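Student project report: Illora, a punched-card pattern reader
Module: History of Computing, second year
Supervisor: Katalin Rácz

Background

Our group chose to look at how information was stored on cards before electronic computers existed. Most books on the subject go straight from the Jacquard loom to the census machines and leave out the small workshops that made and copied the cards. We wanted to know how a card cutter worked, how mistakes were found, and whether a set of cards could be treated as a program in the modern sense.

The starting point was a pattern book kept by the Drurnance mill. The mill has closed, but the book was scanned by the county record office and we were allowed to use the scans. It contains squared-paper drawings with the colours marked by hand, and notes in the margin about which cards had to be cut again.

Method

We typed one pattern, known in the book as Saithong, into a plain text file, with one line for each row of the drawing and one character for each square. The pattern needed 1798 cards. Typing it in took longer than any other part of the project. Two of us entered the same pages separately and then compared the files, which showed up a good many slips, mostly where a row had been skipped.

We then wrote Illora, a short program in Python that reads the text file and works out which holes should be punched in each card. A second script, Eritico, does the reverse. It takes the list of holes and draws the pattern again, so that the result can be checked against the page.

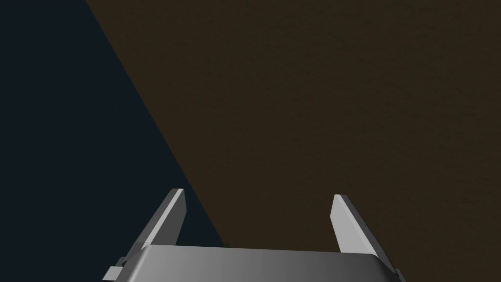 The first version of Illora read every row from left to right. Katalin Rácz pointed out that the numbering in the margin runs from the right, and once we changed this the redrawn pattern matched the page. We had also assumed that a blank square meant no hole. In this book a blank square is the ground colour and still needs a hole in some rows, depending on the weave. We added a setting for this at the top of the file.

Results

After the corrections, Eritico redrew the whole pattern with 18 squares different from the book. We went back to the scans for each of them. Most were our own typing errors. In 2 cases the page itself had been altered in darker ink, and we could not tell which reading was used when the cards were cut. We kept the original reading and listed both in the appendix.

Discussion

The cards hold a fixed sequence of instructions, one for each pass of the shuttle. There is no way for the loom to choose between two cards depending on what has already been woven, so we do not think the set can be called a program in the full sense. Repeats were handled by lacing the cards into a loop, and the notes show that the cutters planned for this and tried to keep repeats short to save card.

Further work

The book has other patterns with borders, which Illora cannot read yet. The border has its own numbering and would need a separate input file.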